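Ultmont schools to end timed times-table tests in third grade

By Amerley Adjei
23 March 2022

Third graders in the Ultmont school district will no longer take timed multiplication tests starting next fall, under a plan the school board approved on a 3-2 vote.

Students will still be expected to know their times tables through 10 by the end of the school year. What changes is how teachers check. The weekly one-page test, given against a clock, will be replaced by a short one-on-one check in which a child answers multiplication questions out loud and explains how he or she got at least two of the answers.

The district has used timed sheets in third grade for as long as anyone in the curriculum office could say. The sheets come from the Jellero workbook series, which the district also uses for subtraction, measurement and word problems. The rest of the series will stay in use.

Desa Elementary and Ofori Elementary tried the one-on-one checks this winter in 13 classrooms. Teachers at both schools kept a record of which facts each child knew at the start and at the end. According to the report given to the board, students in the trial classrooms knew roughly as many facts in March as students in the other third grade rooms, and were better at using them in word problems. The report did not look at whether they were faster.

The district's math coordinator told the board that the sheets showed which children were quick but did not say much about the rest. A child who left the bottom half of the page blank might not know the sevens and eights, or might have spent the time checking the twos.

"The teacher gets the paper back and it says 22 out of 40," she said. "Then she still has to sit down with the child to find out why."

The two members who voted no said they were worried about speed. One of them, a former middle school teacher, said students who have to stop and work out 6 times 8 get lost when they reach long division in fourth grade. He asked that the district keep one timed test in the spring as a benchmark. That motion failed.

Time in the classroom was the other main concern. A check takes a few minutes per child, and a class cannot be left alone while it is going on. The plan calls for each third grade room to have an aide for part of one morning a week. The coordinator said most of those hours would come from staff the schools already have, but that Ofori would need one more part-time aide. The cost will come up again with the budget.

Parents were asked about the change in a survey sent home last month. The district received 37 written comments with the returned forms. Several described children who cried or felt sick on test mornings. Others said their children liked beating their own scores and would miss the test. A few asked for more practice pages to use at home, and the district said it will put a set on its website before summer.

Practice in class will include rows of counters, skip counting along a number line, and drawing a multiplication problem as a rectangle on grid paper. Teachers may still use games that involve a timer, as long as the result is not graded or posted on the wall.

Fourth grade is not part of the plan. Students there will go on taking a timed mixed review at the start of the year, and the board asked for a comparison of those scores once the first group of students has moved up.

Training for third grade teachers will be held at Desa Elementary in the week before school opens. A parent night on the new checks will follow, with a date to be set by each school.

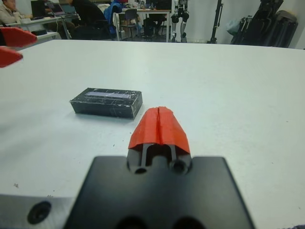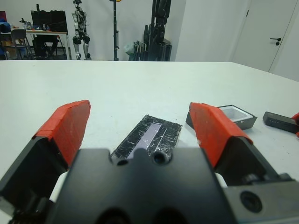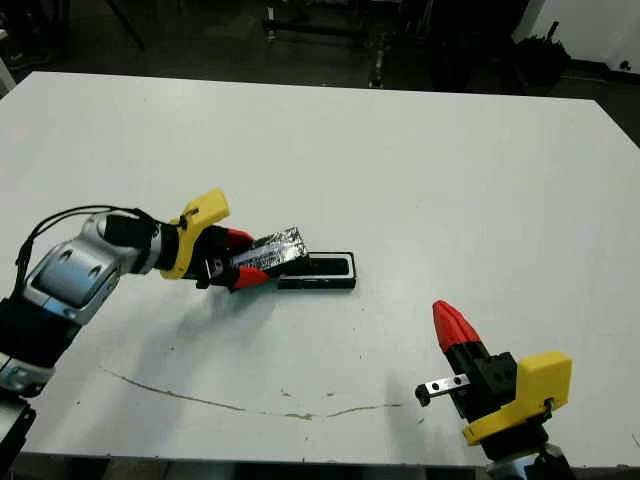
Last picture: a foil-wrapped object held over a black tray.

Comments

pencilbox_mom: My son was in one of the trial rooms at Desa. He can tell you that 7 times 6 is 7 times 5 and one more 7. Is he fast? No. But he used to just guess.

R. in Ultmont: I took those tests every week as a kid and I still know my tables. Don't see why they couldn't keep just the spring one like the board member asked.

gradefourteacher: We will be the ones finding out if it works. I would like to see the checks passed along to us with the kids' files so we don't start from zero. Does anyone know if that is in the plan?

pencilbox_mom: @gradefourteacher They said at the meeting that the records go up with the class. I didn't hear anything about what they look like.

T. Hill Road: Where are the practice pages going to be? I looked on the website and all I can find is the lunch menu.

Recent items

Ofori Elementary library to open before school
Board puts off vote on middle school algebra placement
Desa fifth graders measure playground for scale map
Kindergarten sign-up forms due at school offices
Ultmont summer math class adds afternoon session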